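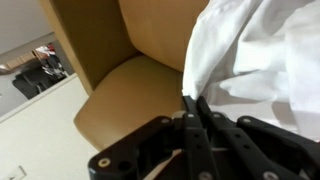
Armchairs come first on my list for the October walk-through, and I love that they do! A good chair gets sat in, slept in, climbed on and piled high, so it can teach you a lot about how a home is being used. Start by clearing anything draped over it. With white fabric hanging down over the seat like that, you can't check the cushion underneath or the seam on that side, and those are two of the spots I most want you to look at. Lift it off, fold it, put it somewhere else, then begin.

Faltwood Home Safety Checklist – living area, kitchen and doors
Shared 50 times – 2 comments

PART 1. SEATING

[ ] Fabric, throws and clothing removed from arms and back
[ ] Seat cushion pressed down by hand along the front edge, then at the back
[ ] Gap between seat and backrest checked for coins, pens, batteries, needles
[ ] Legs tight, no rocking on a flat floor
[ ] Covering free of splits and cracks
[ ] At least a hand's width between chair and any heater

Comment: The gap at the back of the seat is my favorite check of all. I have pulled out a steak knife, a hearing aid battery and, in one Hasside apartment, a whole set of house keys the family had already replaced. Use a flashlight before you use your fingers.

Comment: Smooth coverings are wonderful to inspect. Wipe them with a damp cloth, let them dry, and small cracks show up right away. Write down the length of any crack so you can compare it next time.

Comment: Fabric hanging to the floor next to a chair is a trip hazard for anyone getting up in a hurry. It's a quick fix and it counts as a pass if you do it on the spot.

PART 2. CEILING, WALLS AND WALKWAYS

[ ] All ceiling lights working, no flicker
[ ] Vent covers in place and free of dust
[ ] Smoke alarm tested with the button (hold it until it sounds)
[ ] Bags, stands and loose items kept clear of the walking line
[ ] Door opens all the way without hitting anything
[ ] Door stop firm when pushed with the foot 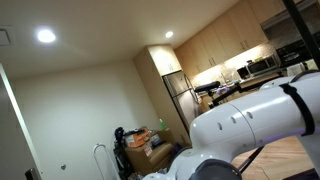 Part 2: recessed lights on, bag standing against the wall.

Comment: Recessed lights are great for a walkway because there's nothing to bump into. Do look for a brown ring on the ceiling next to each one – note it and have an electrician look. Never fit a stronger bulb than the label on the fitting allows.

Comment: A bag against the wall is fine if it stays against the wall. Give it a nudge. If it flops over, it needs a hook or a closet. Same goes for light metal stands, which can tip when somebody brushes past with a laundry load.

Comment: Vents get skipped all the time, and they're so easy! Hold a tissue up to the vent with the fan on. In the Drornau units we log the result as pulls, pushes or nothing.

PART 3. KITCHEN

[ ] Nothing that can burn within reach of the stove
[ ] Cords off the edge of the counter
[ ] Cleaning products shut away and in their own bottles
[ ] Floor dry, mats lying flat

Comment: Do this part around 5 p.m. if the family is happy to have you there. A kitchen in use tells you far more than a tidy one at ten in the morning.

SCORING

Mark each line P (pass), F (fixed during visit) or R (needs repair). Any R on an alarm, a light fitting or a stove gets reported the same day. Everything else goes on the regular sheet, kept with the unit file.

2 comments

Khoo Street tenants group: We used this in our building and the tissue trick was a hit with the kids. Could you add a line for window locks?

Reply from author: Yes, great idea, window locks go into the next version under Part 2!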